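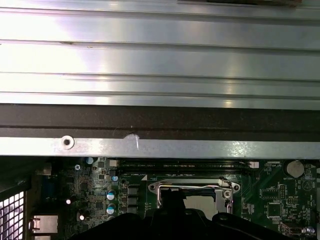 longpot_77 wrote:
I do not agree that the Gralwood Open should go back to a flat draw. The top seeds played the whole season for their position and they deserve some protection in the first round.

baulkside
Posts: 521
Yes, I read this argument every year. My problem is a different one. The seeds at Gralwood now come in at the last 32, and the qualifiers have already two matches behind them on the same tables. So the seed is cold and the qualifier is warm. Last June five of the eight seeds lost their first match, and all of them said the same thing about the speed of the cloth. Is this protection? For me it is a punishment with a nice name.

longpot_77
Five seeds lost because five seeds played badly. I was there on the first evening. The number three seed missed a black from its spot at 3–3 and after this he did not sit down for the rest of the frame, he was so nervous. The cloth did not do that.

baulkside
One black is one black. I am speaking about the system.

Mirrorcue
Posts: 2573
I played the qualifying in both of the last two seasons, so maybe I can add something. In the Vídalín hall the tables run a little slow until the evening, when the heating has been on for some hours. A seed who starts at 10 in the morning has an unpleasant match, and a seed who starts at 7 in the evening has a normal one. Nobody draws lots for the time slots. They are given by the order in which people registered, and for me this is the part which should be changed first.

longpot_77
This I can accept. The time slots are not fair.

chalk_and_tea
Sorry for the basic question. I came to this forum for pool and I am still learning how the snooker events work. If a seed withdraws before the last 32, does the qualifier get a walkover, or does everyone move up by one place?

Mirrorcue
At Gralwood it is a walkover. At the Anis Cup they take the best loser from qualifying, by frame difference, and if this is equal then by highest break. I like the Anis way more, but it means that you must stay near the hall until Tuesday evening with your cue, and many of us have work.

baulkside
The Anis Cup also plays best of nine from the first round. This is what really helps the better player. Best of seven is too short. You lose two frames to flukes, one more to a bad safety, and then you need everything. I would rather see fewer players and longer matches.

longpot_77
Fewer players means less entry money, and without the entry money there is no Gralwood Open. Vavo pays for the trophies and the web page but not for the table time. People forget this when they ask for best of nine.

baulkside
Then let it start one day earlier.

longpot_77
And who pays the hall for this day?

redspotter
I follow from the side, and I think you are both mixing two things. Seeding decides who meets whom. Match length decides how often the favorite wins. You can have a flat draw with best of nine and the strong players will still be there on Sunday – it only takes away the certainty that they do not meet early. I have seen a wonderful match in a first round because two strong players were drawn together. The final that year was boring, 5–0, finished in less than 2 hours.

chalk_and_tea
Was this the final with the 20 minute safety exchange on the yellow? I have watched it on the stream. Not boring for me!

redspotter
No, that was the year after. That one was good.

longpot_77
A first round like this is wonderful for the public and terrible for the one who goes home. He has traveled four hours. I stay with my opinion. Keep the seeds, change the time slots.

baulkside
Give the seeds half an hour on the match table before they start and I will stop complaining. At the moment they get the practice table in the corner, which has different cushions, and the balls come off it like from a trampoline.

Mirrorcue
Half an hour for every seed is four hours of table time in total. With the tables they have it is possible, if the qualifying finishes the evening before. I will write this to the organizers together with the point about the slots. If somebody wants to add something, please send me a message before the weekend.

baulkside
Please add best of nine from the quarter-finals.

longpot_77
From the semi-finals.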